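검색어를 입력하세요
검색
장바구니 (0)

Fondarstead 〈Markancombe〉 창작 뮤지컬 라이선스 대본·반주 음원 세트 (아마추어·학교 공연용)

판매가 600유로, 공연권 별도
구성: 성악보 1권, 대본 파일, 반주 음원 48트랙, 연출 노트
출연: 최소 9명, 합창 추가 가능
공연 시간: 91분 (휴식 제외)

저희 가게에서는 들여놓는 물건마다 직접 써 보고 글을 답니다. 출판사 소개문을 그대로 옮기면 편하겠지만, 이번 소개문에는 "관객의 심장을 영원히 바꿔 놓을 이야기"라는 문장이 들어 있어서 차마 옮기지 못했습니다. 심장은 그대로였습니다. 다만 2막 중간의 이중창은 꽤 좋습니다.

〈Markancombe〉는 문 닫은 항구 마을에 등대지기의 딸이 돌아오는 이야기입니다. 줄거리는 10분이면 다 짐작됩니다. 돌아온 사람은 환영받지 못하고, 오래된 편지가 나오고, 마지막에 모두가 부두에 모여 노래합니다. 작곡가 Santino Mansilla는 이 뻔한 틀을 화성으로 메우려고 애썼는데, 절반쯤은 성공한 것 같습니다. 1막의 합창곡들은 서로 구별이 잘 안 됩니다. 세 번째 곡과 다섯 번째 곡은 조만 다르고 거의 같은 노래로 들립니다. 출판사는 이를 '주제의 반복'이라고 부릅니다.

반주 음원에 대해서는 할 말이 많습니다. 제품 설명에는 "풀 오케스트라 사운드"라고 적혀 있지만 현악은 분명히 샘플이고, 느린 곡에서는 활이 바뀌는 자리마다 소리가 똑같이 부풀었다가 꺼집니다. 목관은 낫습니다. 큰 강당의 스피커로 틀면 차이가 덜 드러나고, 객석이 작은 소극장이라면 피아노 한 대로 가는 편을 권합니다. 성악보의 피아노 파트가 생각보다 충실해서 그것만으로도 공연이 됩니다.

템포 조절 앱 Havlow가 함께 제공됩니다. 연습 중에 속도를 늦추거나 조를 옮길 수 있다는 점은 인정합니다. 그런데 본공연에서 배우가 한 박을 놓쳤을 때 앱이 따라와 준다는 광고 문구는 믿지 마십시오. 누군가 화면을 보고 있다가 손으로 눌러야 하고, 누르는 순간 음악이 살짝 비는 것이 들립니다. 음향 담당자가 숙련된 사람이라면 쓸 만하고, 처음 맡은 학생이라면 고정 템포 버전을 트는 게 안전합니다.

연출 노트는 Els Van Leeuwen이 썼습니다. 동선 도면이 장면마다 붙어 있고 조명 큐도 번호순으로 정리되어 있습니다. 이 세트에서 가장 돈값을 하는 부분입니다. 다만 회전 무대를 전제로 쓴 장면이 네 군데 있고, 대안은 "창의적으로 해결할 것"이라는 한 줄뿐입니다. 회전 무대가 있는 학교가 얼마나 되는지 묻고 싶습니다.

번역 대본은 Yufang Qian의 영어판을 바탕으로 한 한국어 초벌입니다. 대사는 무난하고, 가사가 문제입니다. 높은 음에 닫힌 모음이 걸리는 곳이 여러 번 나와서 소프라노가 고생합니다. 출판사에 문의했더니 가사 수정은 사전 승인만 받으면 된다고 합니다. 승인에는 두 주쯤 걸린다는 답이었습니다.
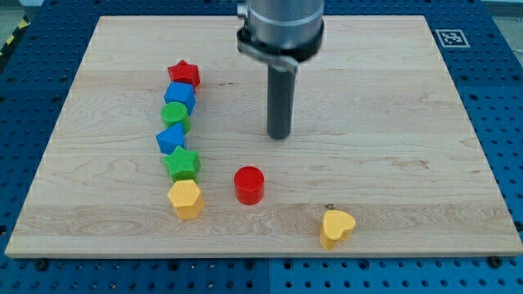

공연권 비용도 미리 계산해 두셔야 합니다. 입장료를 받지 않는 교내 공연이라도 회당 요금이 붙고, 객석 수에 따라 등급이 나뉩니다. 저희가 받은 견적으로는 중간 등급 극장에서 3회 공연할 때 세트 가격까지 합쳐 약 846유로였습니다. 비슷한 규모의 다른 작품보다 싸지는 않습니다. 영상 촬영과 온라인 공개는 또 별도 계약이니, 학부모용 기록 영상을 찍을 계획이라면 주문 단계에서 적어 주십시오.

그래서 사야 하느냐고 물으신다면, 합창 인원이 많고 주역급 여성 가수가 둘 있는 단체에는 권할 수 있습니다. 코미디를 기대하는 단체라면 다른 작품을 보시는 게 좋겠습니다. 웃기려고 쓴 장면이 둘 있는데 둘 다 생선 이야기입니다.

배송: 성악보는 우편, 나머지는 결제 후 내려받기
반품: 음원을 내려받은 뒤에는 불가

구매자 댓글 (4)

Yuxi Tian
4월에 올렸습니다. 현악 샘플 얘기는 공감하는데 저희 관객은 아무도 신경 안 쓰더라고요. 세 번째 곡은 그냥 뺐어요. 물론 승인받고요.

Mingxuan Yao
회전 무대 장면은 바퀴 달린 단 두 개로 해결했습니다. 배우들이 직접 밀었는데 소리가 좀 났어요. 설명이 너무 박한 것 아닌가요? 생선 장면에서 객석이 제일 많이 웃었습니다.

Cui
성악보만 따로 살 수는 없나요?

└ 판매자: 낱권 판매는 출판사가 허용하지 않습니다. 견본 악보는 메일로 요청하시면 1막 앞부분까지 보내 드립니다.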